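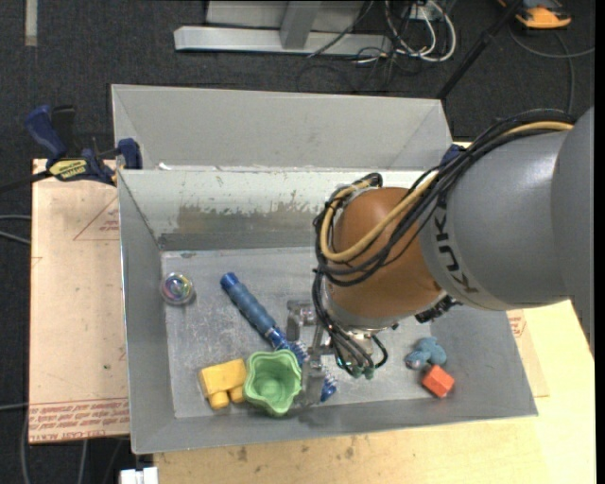 一月 晚上十点多

今天又在档案室泡了一下午,手指头都是灰味儿。我还在追那个Bořivoj Vaněk,就是当年从乡下跑到Erkville来、先在码头扛包后来开了砖窑的那位。县里的小册子只写了他两行,一行生,一行死,中间几十年全空着,看得我直来气!

好在翻到一本旧的工人登记簿,他排在1005号,名字拼错了两个字母,难怪我去年怎么查都查不到。旁边备注栏写着“识字,会修炉”,底下还有他老婆的名字,可惜墨水洇开了,只认得出开头是个M。我猜是Magaña家的女儿(那家人当时就住窑场隔壁),不过光猜不算数,得去看教堂的婚姻册。

Shoaib Sial晚上打电话来,说他手里有一封信,讲他们俩带着孩子走了差不多9天才到城里。我问信是谁写的,他支支吾吾,说复印件上没有落款。唉,没有落款的东西我可不敢往文章里放。不过还是好想看啊,让他明天寄一份过来。

对了,窑场卖掉的年份还是对不上,报纸和地契差了2年。我先信地契吧,报纸那篇连他是哪国人都写错了。

晚饭就吃了碗面,忘了放盐。明早记得还登记簿,顺便问问婚姻册什么时候能借。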